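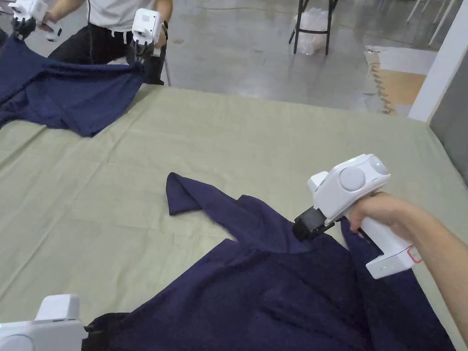

August 18, 2026

Fulludia solo rules, draft 8. Notes from tonight's session plus leftovers from the week.

Played the opening chapter again start to finish with the new oracle table. Used the old Kuvden map. Faster than last time. Bookkeeping still too heavy in the first hour, all that rubbing out and rewriting on the character sheet. Moved Resolve off the sheet and onto a die you just turn. Much better, leave it.

Oracle: yes/no column fine. The "yes, but" results are coming up too often and I ran out of ideas for what the "but" was. By the third room I was just writing "someone heard you" every time. Either fewer of them on the table or give the player a prompt list to roll against. Leaning to the list. Needs to be short enough to sit on the same page as the table or people won't use it.

Hemora faction. Still broken. If you swear to them in chapter one you get the blood favour before you've met anything that can hurt you, so you sit on it and cruise through the tower. Tried delaying it until after the first bargain. Worked ok but now there's no reason to join them early at all. Maybe a small thing up front (a reroll, once per chapter) and the favour later. Test both ways before touching the text again.

Note for whoever is doing layout: the Hemora colour is the dark red, not the brown. The brown is the Szulc family. I mixed them up in the last file, sorry. Fixed in the labels but not in the index.

Szulc family: nothing to change. Everyone who has tried them likes them. Debt track is the best bit of the whole game imo and I'd like the other factions to have something with that much bite.
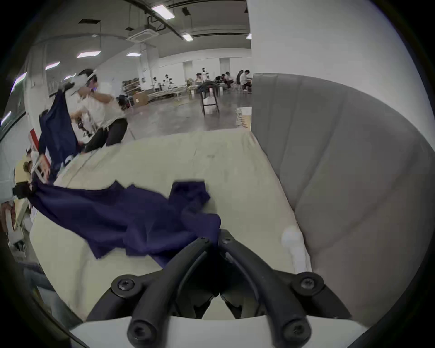

Numbered paragraphs. We're now at more than 700 and the cross refrences are a mess. Found 2 dead ends tonight, one in the crypt (sends you to a paragraph that was cut back in May) and one at the ferry where both choices go to the same place. The ferry one might be on purpose?? can't remember. Check the old flowchart. If it is on purpose it reads like a mistake so change it anyway.

Combat. Quick is good. Two rolls and done most of the time. Problem is the spear, it beats everything. Knock the reach bonus down by one and see. Did not get to test the bow at all.

Spirits: the pact wording is too vague. "Until the spirit is satisfied" means what, exactly. Played it as end of chapter, which felt right. Write it that way. Also the player needs somewhere to record the name they gave the spirit, there's no box for it. I wrote mine in the margin and then lost it under a coffee ring.

Journalling prompts are hit and miss. The ones that ask about a specific object got me writing half a page. The ones that ask how your character feels got me "tired". Cut the feelings ones or tie them to something in the room.

Printing. Quote is for 200 copies, staple bound, black and white inside with a colour cover. Spiral would lie flat on the table, which matters when you're playing alone and holding a pencil and dice, but the price jumps. Ask about a lay-flat glue binding. Ask about heavier paper too, pencil was showing through on the last proof.

To do before next session
- prompt list for "yes, but"
- Hemora, both versions, same character and same dice rolls if I can manage it
- spear
- box on the sheet for spirit name
- crypt dead end
- index labels, brown vs red
- find the flowchart (not in the drawer, looked)

Tower endgame not played, ran out of time. Stopped at the second landing with 1 Resolve left and the lantern out. Sheet and map are in the green folder, don't tidy them away please, want to pick up from the same spot.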